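Birger Solheim
July
Print this page | E-mail this thread

right, several of you asked how I moved to Flalley with one suitcase and a rucksack, so have a thread. Kettle's on, it's long

The suitcase was 18 kilos on the bathroom scales. The first attempt was so heavy I couldn't get it off the floor, and I'd packed 3 dressing gowns. I don't even like dressing gowns

Started with books. I owned 147 of them and kept four. Chaltu Birhane took the cookery ones, the second-hand shop by the station took the rest and gave me a mug of tea and a very sad look

Paper was the worst! Bank letters going back to my student days, the manual for a toaster I threw out years ago, every birthday card from my aunt Sigrun. Kept the cards. Shredded the toaster

People will tell you to roll your clothes. I rolled for an entire evening and then folded the lot again, because rolled shirts come out looking like you slept in a hedge – flat and folded, heaviest at the bottom, socks inside shoes

Coats are a different problem. Bendik Midtbø swears by wearing the biggest one on the train, and I did, in July, for five hours, next to a man eating a hot pasty. Would not repeat

Sold the bike for 1,000 kroner and was sulky about it until I saw the hills here. Hills! Everywhere! Not sulky now

Things I regret leaving: the good bread knife, my slippers, the lamp with the green shade. Things I haven't thought of once: everything in the hall cupboard

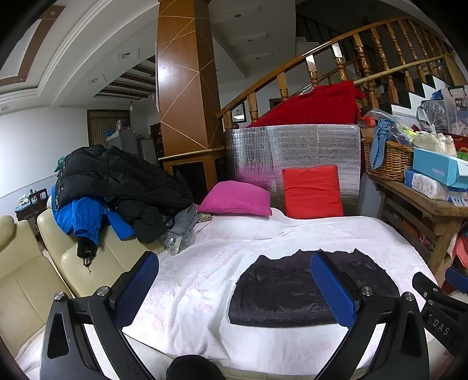
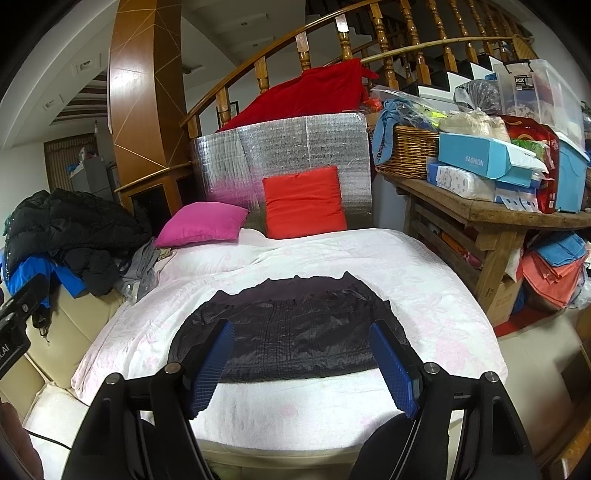 My one rule for anything quilted is to lay it on the bed before it goes near a case. You get a fair idea of the room it wants, and you can see where the folds ought to go. A shiny black one like the one in both photos is slippery stuff, so I'd put it in last, right on top, where it can't slither down behind the shoes. Mine went in first and came out the shape of a boot

anyway the suitcase is under the bed now and the zip's gone, so I suppose I live here. Bread knife recommendations please, nothing fancy

Contact | © Birger Solheim | Back to top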